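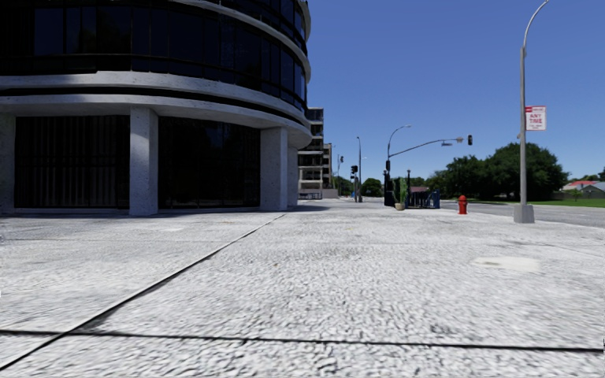 Figure 2. Rendered view from the Batura simulator at a street corner used in the sidewalk-following trials.

4.3 Does the seam detector help?

Earlier work on the Irden controller (Perić and Admasu) reported that following the joints between paving slabs keeps a small delivery robot on a straight path when curbs are far away. We wanted to believe this, and we set out to repeat it. The corner in Figure 2 is a kind case for the method: the joints are dark, the slabs are pale, and the light is clear. If the detector fails at such a place, it is hard to see why anyone would trust it on a worn street.

We ran 300 episodes in Batura, each capped at 60 seconds, with the seam detector switched on in half of them. Goals were drawn at random from the walkable area. The path planner, speed limit and start poses were the same in both halves. Mean drift from the planned line was lower with the detector on, as the original authors claim. Most of that gain, however, came from episodes in which the planned line already ran close to a joint. Once we removed those, the two conditions could not be told apart.

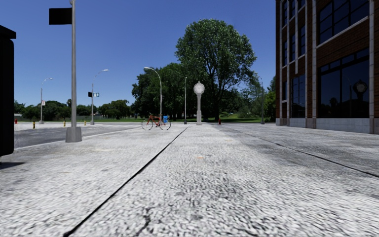
Heading error is where we have the strongest doubts. The detector picks the longest dark line in the lower half of the camera view and treats it as the direction of travel. Nothing in the slabs says that it should be. At low camera height a diagonal seam runs off toward the far trees while a second one angles across the paving beside the brick building, and either can win depending on a small change in pose. A short crack close to the robot adds a third candidate. We logged each switch between lines and found that they came in bursts, mostly during turns.

Woldemariam suggested smoothing the choice over 80 camera updates. This did remove the bursts – it also made the robot slow to leave a line that no longer led to the goal. We report both settings and recommend neither. Whether the rendered joints are darker than real ones is a separate question, and the Tolentino recordings are too few to settle it.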